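Pivex arms on the packing tables, six months in

benchrat16
They put the Pivex arms in at our place in March. The pitch was that we'd be freed up for "skilled work." So far my skilled work is picking up what the arm drops and changing foam pads.

Foam is my main gripe. Once the pads get ragged and start peeling, the grip isn't the same, and the screen still says everything is fine.

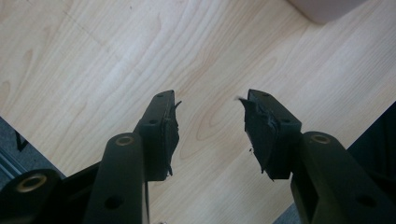 I asked for spares and was told a set is 111 dollars and has to go through Tomaszewski in purchasing. Meanwhile the rate board hasn't moved. The arm slows down, I make up the difference by hand, and the arm gets the credit.

vinel_nights
Disagree. My wrists quit hurting after we got ours. Pads are a wear part. Swap them sooner.

benchrat16
With what? Read the part about purchasing.

iida_h
We had 16 people on days before and have fewer now. They call it attrition. Glad about your wrists, but who's doing the jobs of the ones who left?

vinel_nights
Fair. Still wouldn't go back.

oldconveyor
Clutovura sold us the same story with their sorter. Ask who gets the maintenance hours. Ours got added to the packers' job with no raise.

benchrat16
Same. Ingeborg Engelhardt brought it up at the shift meeting and they said they'd look into it. Still waiting.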